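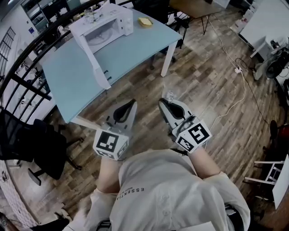 How does a learning system get its examples in the first place? Mostly from people doing the job by hand while everything they do gets recorded, and the system later tries to copy what they did.

# Demonstration gathering

**Demonstration gathering** (I also hear "demo collection", and on the Prema wiki we use both, sorry) is the part of robot learning where a person performs a chore so a program can learn from it. I've been at it for two years and still find it weirdly fun!

## Hand-held grippers

My favorite way is with grippers you hold yourself, one per hand. There's a cube covered in black-and-white square patterns mounted behind the jaws, and software can use patterns like those to work out where each gripper is and which way it's tilted. The jaws have black finger pads.

## Chores

Kitchen stuff is popular. A microwave with a door that swings open and a sponge on a tray will keep you busy all afternoon (wipe the plate, shut the door, open it again, move the tray...). At Clollar we do 20 takes of a chore, then shift things a bit and go again. Areti Athanasiadis, who taught me, starts each take from a different spot on the floor, and I've picked up the habit.

## Bad takes

Drops and fumbles get a tag. Sartori, our sorting tool, keeps tagged takes in their own folder, and people disagree about whether to train on them. I say keep a few, especially the ones where you recover nicely. The Asar notes from June 2020 say to toss them all.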